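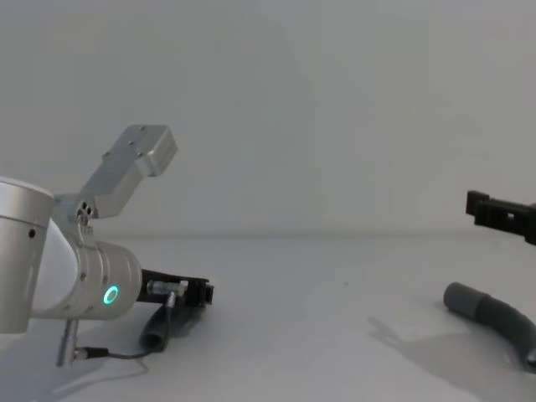 STATEHOUSE & CITY HALL

The Ballot That Comes in the Mail
By Satish Chettiar
October 28, 2020

The county clerk's office in Lamstead opens at eight, and by a quarter to, the line is already out past the flagpole. People have brought folding chairs. One woman has a thermos and a crossword, and a man in a paint-spattered sweatshirt is reading the voter guide out loud to anyone who wants to hear it, which is more people than you might guess!

I have covered elections in this part of the state for years, and I can't remember a fall when so many people wanted to talk about envelopes. Under the bill the legislature passed in July, every registered voter in the county got a ballot in the mail, whether they asked for one or not. Lamstead got 3257 of them. They can go back by mail, by hand at the clerk's counter, or into one of 3 steel drop boxes bolted to the sidewalk at the library, the fire station and the old Allora depot.

The fight over that bill was a good one, if you like that sort of thing (I do). The senator from the Pai Valley wanted drop boxes in every town with more than 200 voters. Her opponents wanted none at all, and spent most of a long evening saying so. The final version came out of a conference session that ran past midnight, and it left the number up to each county, with the state picking up part of the bill. It passed by 10 votes. People were clapping in the gallery, and a few were booing, and the presiding officer gave up on the gavel for a while.

What I love is how the whole argument lands, months later, on a folding table in a basement. That's where the signature checking happens. Two people sit side by side, one from each party, and compare the name on the envelope with the name on file. If they agree, it goes in the tray. If they don't, the voter gets a phone call and a letter and a chance to come in and fix it. I watched for most of a morning and the talk was almost all about soup.
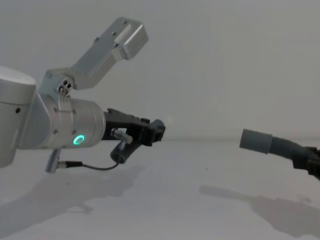 The part of the bill that got the least attention may be the one that matters most to small counties, and it's the money for equipment. Folellow, the next county over, has been opening envelopes by hand, and its clerk told a hearing this summer that her staff would need extra days just to slit and flatten the things. The new grants can go toward sorters and openers, and there was some grumbling in the chamber about machines taking over the work. I get it. Show people a silver arm with a glowing green ring on its wrist, holding a piece of gray hose, and their minds go straight to the future. An envelope opener is a humbler thing – think of a desktop printer with a blade in it – and every ballot still passes in front of two sets of human eyes.

Lamstead hasn't applied yet. The county board takes up the question after the election, and the members I reached were split on whether to spend anything before they know if the mail ballots are here to stay. The bill covers this year only. A permanent version has been drafted and will be introduced when the new session opens.

Back at the clerk's office, the man in the sweatshirt had made it to the judges. He read every name, slowly, and then started in on the water district.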